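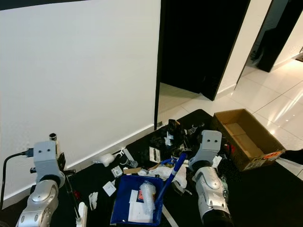 ## Robotics Club: two arms, one very busy spring

If you've walked past the Landar wing after school lately and heard cheering, sorry (a little), that was us. The Rusum Robotics Club has been working on its two-arm project since winter break, and last week both arms finally ran through a complete routine together without anyone reaching for the stop button. There was jumping. There may have been a chair knocked over.

For anyone new to this, the project is called Gineck, and the idea is pretty simple to say out loud: two robot arms that can tidy up a mess together. One arm holds, the other one picks and sorts. Doing it is a whole other story! Each arm is easy enough to program by itself, but once they share a workspace they have to stay out of each other's way, and our first tries in the simulator had them bumping elbows on almost every move.

The breakthrough came from our eighth graders, who suggested giving each arm its own "home" side and letting only one at a time cross into the middle. They sketched it on the whiteboard, argued over it through two meetings, and then wrote the code for it in one long Thursday session. We went from a routine that stalled on step three to one that gets all the way through all 7 steps. Plastic bags are still the hardest thing to grab. They squish, they slide, and they never sit the same way twice, so if you have a kid who likes a stubborn puzzle, please send them our way.

Kayode Jibrin, our club coach, has been logging practice runs with the students, and as of this issue they're at 186. "I thought they'd get tired of the charts," he told me. "Now they ask to see the charts before they take their coats off."

Next up is the Mendes Student Showcase in May. Teams get one table, a short setup time and a box of mystery items they haven't seen before, so we're practicing with whatever we can find. Old cords, packaging, paper scraps and small empty boxes are all welcome, and you can leave them in the bin outside the club room. Nothing sharp or glass, please.

Families are invited to our open practice on 05/10/2024 from 10 a.m. until noon. Students will run the arms, explain their code and let visitors try steering one by hand (younger brothers and sisters too, with a club member beside them). We still need two more drivers for showcase day, so talk to Coach Jibrin if you have room in your car.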